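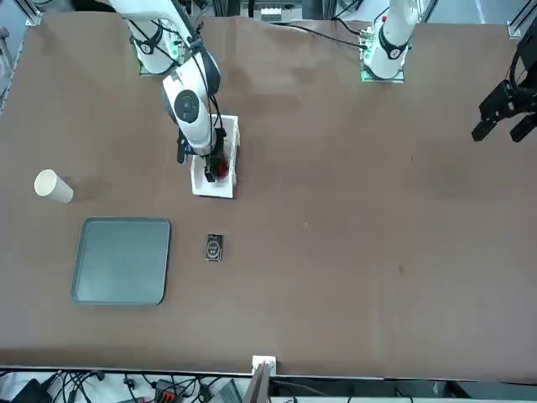

## Buvholm hands the snack boxes to a pair of arms

DRORKPORT, 19 May 2025. Packing snack boxes at Buvholm used to be the job you got for being late. Now it belongs to two white robot arms bolted to a brown table, and the late people are restless.

The arms shift apples, trays and paper cups, one item at a time, at a pace that Melaniia Antoniuk of the day shift calls "my uncle at a buffet." She spent 13 years on the packing line. Her new title is cell operator, and she gets a chair.

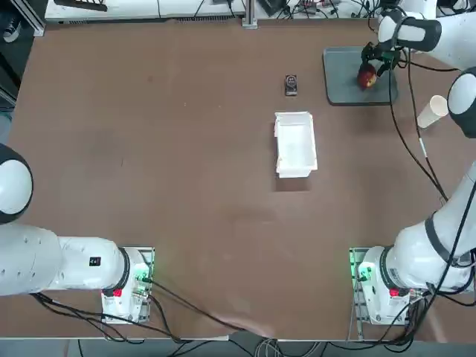
The chair has caused some feeling. Packers who haven't been retrained are still standing, and Jaxon Kowalchuk, their shift rep, has asked for 60 more.

Plant manager Taras Pylypenko said no jobs will go before July, a sentence the break room has read very closely. Operators will earn a little more per hour and lose the Saturday overtime, so several of them expect to take home less.

Antoniuk starts her second week of training on Monday. She has already been asked to teach the arms how she used to do it, and would like to know what that pays.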